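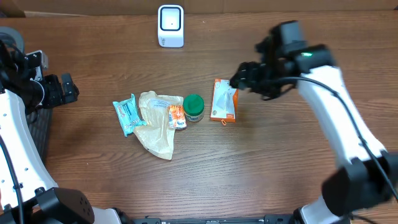

Ticket: Scene reset rule flags retail packaging as leftover items
Project: Petrauskas
Component: Flevix checklist, shared workspace section
Priority: Normal
Status: Closed - rule text changed

The shared workspace rule in the Flevix checklist says that no arm may move toward an object until every item on the table has a written class: target, clutter or foreign. Operators at the Stullholm cell report that the third class is being applied to things that belong to the task. With the two-arm setup, the orange-and-white box, the jar with the green lid and the crumpled bag were all set out as task items, but a strict reading of the rule marks the bag and the small orange package on top of it as foreign, as neither has a rigid outline. The checklist then calls for a stop and a manual clear. In 19 logged stops under this rule, 8 were for soft packaging that was on the task sheet.

Steps to reproduce
1. Load the task sheet for mixed small goods.
2. Place at least one soft bag with another item resting on it.
3. Run the pre-motion check with the rule set at default.
4. Check returns FOREIGN ITEM, both arms hold.

Expected: the check accepts any item listed on the task sheet, rigid or soft.
Seen: the check accepts rigid items only. Stacked items are reported as one unknown item.

Comment 1
Confirmed on the second cell. Same result with the Voklow profile loaded, so it is not a profile problem. The rule text was written for bins of molded parts and was copied over without a review. Section 5 has no line on items that touch or overlap.

Comment 2
Do not work around this by turning the check off. Two operators asked. The check is also what holds the arms when a hand tool is left on the table, and that part works as written. Until the text is changed, lay soft items flat and apart, then rerun.

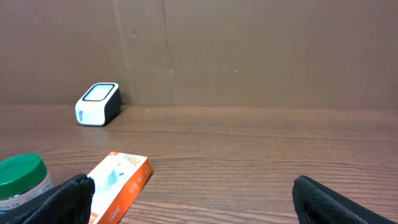 The finger clearance line in the same section needs a fix too. It gives one value for all approaches, measured from the closed fingers. Clearance has to be measured from the open fingers, at the widest opening the task allows, and on both sides. With the present wording an approach can pass the check and still put the outside of one finger over a neighboring item. Proposed value is 80 mm between the open finger and any item that is not the target. Anything closer goes to the slow speed limit.

Comment 3
80 mm is too much for a crowded table. Agree on measuring from the open fingers. Suggest keeping 80 mm as the full-speed limit and letting the task sheet set a lower one for slow speed, with a sign-off.

Comment 4
Accepted. Changes made to section 5:
- Items are classed by the task sheet. Shape and stiffness are no longer used.
- Items that touch or overlap are listed one by one, top item first.
- Clearance is measured from the open fingers, both sides.
- A lower clearance needs slow speed and a sign-off on the sheet.
- The hand tool stop is unchanged.

Comment 5
Reran the steps on both cells with the new text. Check passes with the bag and stacked item listed. Left a screwdriver on the table for the last run and the arms held. Old task sheets have no field for overlap and will fail to load until the field is added - see the migration note in the Flevix folder. Closing.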